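Skenari Count Desk — User Guide
Print this page | E-mail this page

4. Setting up a leadership ballot

Please read this section before you open any ballot to the members. It describes a ballot with several rounds, where the candidate with the fewest votes leaves after each round. If your party group uses only one round, you can skip steps 6 to 8.

4.1 Before you start

You need an administrator account and the final list of voters. The list must be a plain text file with one voter on each line. One ballot can hold up to 600 voters. If your list is longer, contact your Avico dealer and ask for the extended license.

Note: The program does not check if a person has the right to vote. This decision belongs to your returning officer, and must be made before the list is loaded.

4.2 Creating the ballot

1. Sign in and choose New Ballot from the Group menu.

2. Type the name of the ballot. The voters will see this name on their screen, so keep it short and neutral. "Leader, first round" is enough.

3. Load the list of voters. The program shows the number of lines it has read. In our test group, Clatow, this number was 178. Compare it with your own paper list.
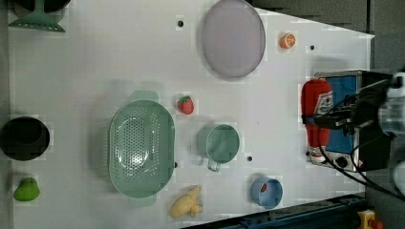
If the two numbers are different, look first for an empty line at the end of the file. The program counts it as a voter. Remove the line, save the file and load it again. The old list is replaced completely.

4. Enter the candidates. The order on the screen is the order in which you type them, unless you select Random Order. We recommend to ask all the candidates which order they accept, and to write down the answer.

5. Set the opening and closing time. Voting stops exactly at the closing time, also for a person who has the ballot open but has not pressed Send.

CAUTION: After the first vote has arrived, you cannot change the candidates or the times. You can only cancel the whole ballot and begin again from step 1.

6. Under Rounds, choose Lowest Leaves. Then enter the minimum number of votes a candidate needs to stay in. Leave the field at zero if your rules have no minimum.

7. Decide what must happen if two candidates are equal in last place. The choices are Both Leave, Repeat Round and Ask Officer. With Ask Officer, the program waits and shows no result to the members.

8. Press Lock Setup. Print the summary and have it signed — a signed copy is very useful if somebody complains later.

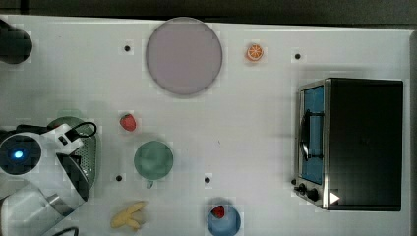
4.3 Publishing the result of a round

The result stays hidden until the returning officer enters the release code. Totals are shown for each candidate, together with blank votes. Individual votes are never shown, and they are not stored with the name of the voter.

You can add a comment of up to 512 characters under the totals. Use it for practical information, such as the hour of the next round.

Note: If you use the Makokha display module, wait until the totals appear on the large screen before you open the next round. On a slow network this can take almost 4 minutes. Do not press Release a second time.

To continue with the next round, go to section 5.

This site uses cookies to remember your language and your place in the guide. Accept | Cookie settings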